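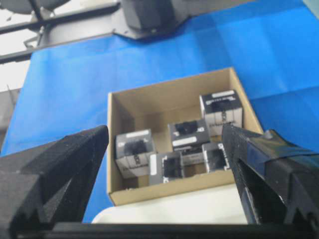 Equipment Plan for the Connector Sorting Cell
Student project report, second semester
Written by Despina Konstantinidis
Project partner: Zoi Ververidis

1. Background

Our task was to plan the purchase of equipment for a small sorting cell in the teaching laboratory at Ondville. The cell has to pick network jacks out of an open cardboard box, one after another, and place them in a tray for testing. The arms were already in the laboratory when we began, so the arms are not part of our budget. Everything that is near the part is our responsibility: the fingers, the box, the covering of the table, the lighting and the spare pieces.

The budget we received in February was $2725. It had to cover the whole year, including the second group of students who will take over the cell after us. For this reason we tried to plan for wear and not only for the first month of work.

2. How we made the list

We first wrote down everything we wished to have, without prices. The list was too long. Zoi then asked the laboratory staff at Zornthorpe, who have a similar cell, what they had bought and what they regretted. They answered very kindly. Two of their remarks changed our plan:

They had spent most of their money on one expensive vision light and after that had nothing left for fingers. The fingers were the part which they replaced most often.

They had ordered connectors in very small packs, and paid the delivery cost each time.

After this we divided the list in three groups: must have, should have, and can wait.

3. Must have

Gripper fingers. A network jack is small, and it has a smooth metal shield on the outside. When it lies on its side in the box, the fingers do not always meet it on two parallel faces. We need a finger which can reach the floor of the box without pushing against the wall. We asked for two quotations. Slanina offered a finished pair for $298. Sallar offered a pair with exchangeable tips for $400. We chose Sallar, although it is dearer, as only the tips must be bought again when they wear. We planned for two pairs, so this line is $800.

Grip tape. Black tape on the finger is cheap and can be changed in a few minutes. We put $100 for the year, together with cleaning cloths and spare bolts. I think this amount is generous, but Zoi wanted some reserve here and I agreed.

Connectors. The jacks get scratched when they are picked many times, and the labels start to lift at the corners. A lifted label changes how the part looks to the camera, so old parts should be exchanged. Connectors and delivery together are $298, which is by chance the same price as the Slanina fingers. Please do not confuse the two lines in the table.

4. Should have

Boxes. We use plain cardboard boxes with low walls. We compared them with plastic bins in the catalogue. The plastic bin is stronger, but its walls are higher and the fingers have less room to open. Cardboard costs almost nothing and we can cut it to the height we want. We therefore removed the bins from the list.

Table covering. A blue sheet gives a good contrast with the brown box and the grey metal of the jacks. The problem is the creases. They make lighter and darker lines, and a box standing over a fold may not be level. A stiff blue mat would be better, and we reserved $400 for mats and clamps for both tables.

Lighting. The ceiling light of the room is even enough for now. We reserved another $400 for two simple lamps with diffusers, mostly for the winter afternoons. After 4 pm the room becomes quite dark.

5. Can wait

A second camera, a force sensor and a feeder that shakes the box. All three would be useful, the feeder most of all, but each of them would take the money of the fingers.

6. Budget table

Fingers, two pairs: $800
Tape, cloths, bolts: $100
Connectors with delivery: $298
Mats and clamps: $400
Lamps: $400
Total planned: $1998
Budget received: $2725
Remaining: $727

The remaining amount is kept for the next group. We recommend that they do not spend it before the first set of tips is worn, because only then will they know how often new tips are needed - at present this is a guess.

7. Problems and open points

The delivery time from Sallar was longer than written in the quotation, and our order was confirmed only after a second letter. Next year the order should go out before the semester begins.

We also forgot taxes in our first version of the table. Our supervisor found the mistake. All prices in this report are with tax included.

It is still open who will store the spare fingers. At the moment they have a place in the lower drawer beside the cell, and Zoi has the list of what is inside.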